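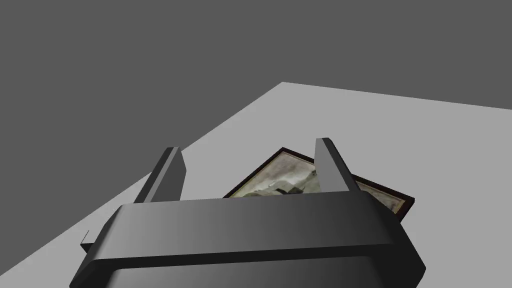
June 13, 2021: rye starter trials, batch 16

I'm writing this up while the last loaf cools, with flour still on the keyboard (sorry, Hsiu-ying). Batch 16 was the one where we finally kept the old rye starter and the new one side by side through a whole bake, same flour, same water, same crock lids, and I think we learned a thing or two, though perhaps less than I'd hoped when I got up this morning.

The old starter is the Trenance one that Ffion has been feeding for longer than I've worked here. It smells like green apples and a little like paint, and it takes its time. The new one we call Wedora, after the mill bag we began it from, and it is a much livelier creature! Two feedings in, it had pushed its lid up and was making its way down the outside of the crock. I scraped it back and carried on.

Mixed both doughs at 10, by hand, a little wetter than Spyros had down on his sheet. He likes a stiff rye and I never have, and we have agreed to disagree until September, when the new flour comes in and we'll have to start all over again anyway. Salt went in late on the Trenance dough. That was my mistake, I was talking to Yaa about her sister's wedding cake and walked straight past the bowl. If the crumb looks different on that loaf, please remember the salt before you go blaming the starter.

Wedora was ready for the tins well ahead of the other. I let it sit so they could go in together, and I rather wish I hadn't, as the top had begun to show little pinholes by then and the loaf came out flatter than it deserved. Next time they get baked when they're ready, even if it means heating the oven twice. 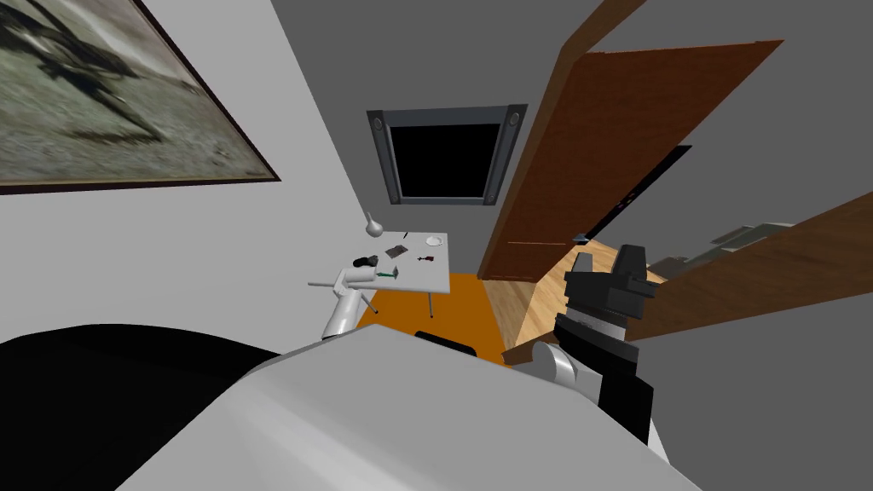 Picture, window and open door.

Tasting notes so far, from the small end pieces only: Trenance is sour up front and then sweet, with that good dark crust. Wedora is milder, nearly milky, and I'd happily eat it with butter every day of my life. Zuweira preferred it too, but she tells me she'd prefer anything to batch 15, and I can't argue with her there.

The proper cut should wait until tomorrow, when the crumb has set. Both loaves are wrapped in the striped cloths on the rack, Trenance on top.

Still to do: feed both crocks tonight, a stiff feed for Wedora. Ask Spyros where he put the Menon thermometer. Write the salt on the card before I forget it again.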